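Workshop Tips for a Student Robot Club: Baskets, Tables and Cables

Collected by Rania Berrada for the Trorport after-school robotics club

These are the things we end up repeating to every new group, so I typed them up. Most of them are about storage and table setup. The programming notes are kept separately by Mounir Abou Zeid and he will print them if you ask.

Buy baskets, skip the lidded boxes

Plastic baskets with slots in the sides are the most useful thing in our room. They are light, they nest, they wash in a sink, and a gripper can get hold of the rim. Lidded boxes look neater on a shelf but the lids get separated from the boxes in the first month.

Get at least two colors. Our sorting project moves parts between baskets, and the students write their instructions by color: from red to blue, from blue to black. It saves a lot of pointing. Glossy plastic does throw reflections under ceiling lights, and a camera can read a bright streak as an edge. If that gives you trouble, turn the basket a little before you start changing the code.

Check the rims before you buy. Run a thumb along the whole edge and feel for leftover plastic from the mold. A nail file takes it off.

Setting the table

Wipe the table down first. Crumbs and eraser bits get under the baskets and they slide when the gripper lets go.

Put the baskets down before the arms are powered on, and leave a clear strip of table between them wide enough for your hand. Students want to push everything close together to shorten the travel. Then a finger catches a rim and the basket goes for a ride.
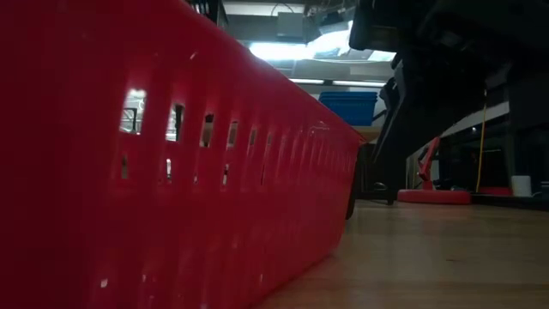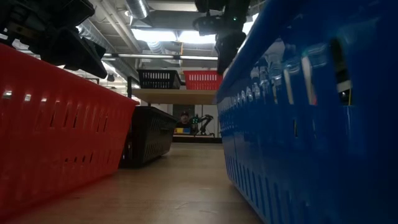 Once the layout works, mark the corners of each basket with masking tape. Use the low-tack kind. Regular tape left on our tabletop over the April break took two of us and a bottle of cooking oil to remove. Oil works well on the residue, by the way. Leave it for 40 minutes, scrape with an old plastic card, and wash with dish soap.

Take a phone picture of the taped layout and keep it with the group's notes. Sanaa Abdel Rahman's group lost a whole session last year to a basket that had been put back the wrong way round.

Weight

Weigh the load on a kitchen scale. Our rule for practice runs is 450 grams of parts in a basket, and never more than 900. Write the weight on a strip of tape on the rim. Soft things are best for beginners: balled socks, sponges, felt squares. Blocks come later, when the group can set a thing down without dropping it.

If a basket tips when it is picked up from one side, put a folded dish towel in the bottom and spread the parts out.

Cables

Loop cables loosely. Tight coils crack the jacket near the plug, and that is where ours fail. Hook-and-loop strips cut from a roll are cheaper than the ready-made ones and you can cut them to length.

Leave enough slack for the full reach of the arm. Move it slowly through its whole range before the first run and watch the cable the entire time. Do this again whenever someone has moved a table.

Label both ends. We use freezer tape and a laundry marker. Printer labels curl off.

Small parts

Screws go in muffin tins while you work and in jars when you stop. A magnet in a sandwich bag picks up spilled screws, and when you turn the bag inside out they are already packed.

Keep the hex keys on a ring, one ring per table. Siham Tahiri painted ours with nail polish, a different color for each size, and it has lasted two years.

Packing up

Power off, arms parked, then baskets. Empty every basket before you stack it. Stack same color with same color and they will come apart again without a fight. If two are stuck, run warm water over the outer one and twist.

Put the heavier tools on the lowest shelf. Nested baskets can go up high.

Before the Asura meet, pack one spare basket of each color, the tape, the scale and two towels. The entry sheet goes to Souad Cherkaoui, signed, with the table number filled in.

Last updated 30 October 2021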